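Confesso: eu era daquelas que faziam contas com os dedos debaixo da mesa (e às vezes ainda faço!). Aí, em janeiro, me inscrevi no curso de geometria para adultos da Prallia, 50 alunos numa sala abafada, e saí de lá apaixonada por polígonos. O professor, Gervasio Medina, passou uma noite inteira só no octógono – placa de pare, azulejo, guarda-chuva, torre de igreja – e eu voltei para casa medindo tudo com os olhos, até a caixa de bombons da minha tia.
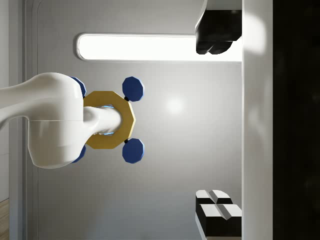
Anel octogonal dourado com discos azuis, em imagem de computador.

Agora estou às voltas com o 729, que é nove ao cubo, e o caderno já está quase no fim. Semana que vem tem hexágono e eu já comprei outro!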